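Drying Times of Cotton Towels in Shared Laundry Rooms
Project report, Household Technology course
September 2024

1. Background

Our building at the Iller residence has one laundry room for four floors. Most complaints on the notice board concern towels that come out of the dryer still damp, so people run a second cycle and the line gets longer. For this project we wanted to find out how much of the drying time depends on the load and how much on the spin speed used in the washer beforehand.

We didn't look at detergent, water hardness or the age of the machines. Konrad Pichler had already covered detergent in his report last November, and his numbers are in the course folder.

2. Materials and method

We used one set of plain white cotton towels bought together. The dry set weighed 2428 grams after a night on the rack in the study room. Each run went like this: wash at 30 degrees, spin, weigh, dry, weigh again. We called a load dry when two weighings in a row gave the same result on the kitchen scale.

The scale reads in whole grams. We checked it against a bag of sugar and a full water bottle, and it agreed with the scale in the Batari store downstairs.

We planned seven runs. The fourth had to be repeated because someone opened the door in the middle of the cycle and we couldn't tell how long it had stood open. The repeat is the one used in the results.

3. Air movement

Textbooks on laundry usually treat drying as a question of heat, but air matters just as much. Warm air picks up water from the cloth and has to leave before it is full. If the vents are covered with lint or the towels are packed against them, the air stays where it is and the cycle runs on without much effect. The size and spacing of the openings also play a part, and manufacturers handle this in different ways.

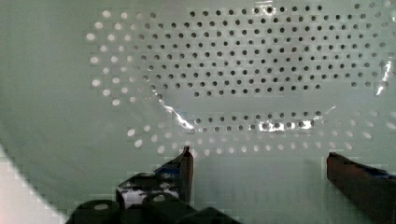
Zwahlen disagreed with this section when we presented the draft. He said we were giving the air too much credit, that in his building the dryers had been cleaned twice over the summer and the towels were as damp as ever, and that we ought to look harder at the spin. We went back to the weighings with that in mind.

4. Results

After the slow spin the set weighed much more than after the fast one. The best result was 2981 grams, measured after the fastest spin, so the towels were still holding 553 grams of water. Every run with a slow spin took longer in the dryer than every run with a fast spin. On this point Zwahlen was right.

Load size mattered too, though less than we expected. Splitting the set in half shortened each cycle, but the two halves together took longer than the full set.

Cleaning the lint filter before a run made a small difference. Since we only compared this once, we don't want to claim much for it.

5. Problems

The room temperature was not constant. The window sticks, and on two evenings it stayed open. We also had to use whichever dryer was free, so the runs were not all done on the same machine. Clirnik, the company that services them, did not answer our question about the sensor settings.

6. Recommendations

Use the fastest spin the label allows. Shake the towels out before putting them in the dryer. Leave the load whole if it fits with a hand's width of space at the top. A short note with these points has been sent to the house office, and the weighing sheets are attached as Appendix A.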